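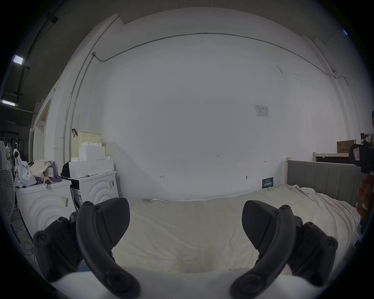 Teodora Tomić wrote that hand quilting is a waste of good evenings when a machine does it in an afternoon. I love her quilts, and I still think she's wrong! My August top took 20 evenings, and I'd happily sign up for 11 more.
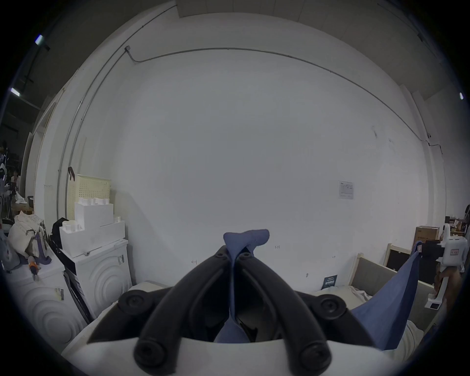

Does the big stitch count as real hand quilting? It does, and it's a wonderful way in: thick thread, a longer needle, no fretting over tiny stitches.

What I want is for guild shows to give it a ribbon of its own,

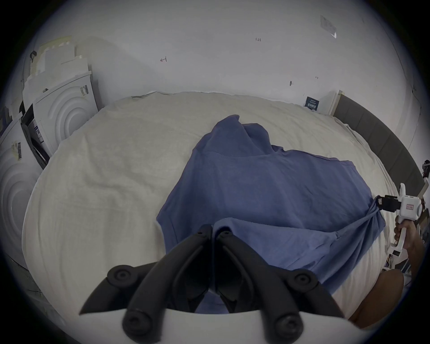 and to hang those quilts up front, where people can get close enough to see every stitch.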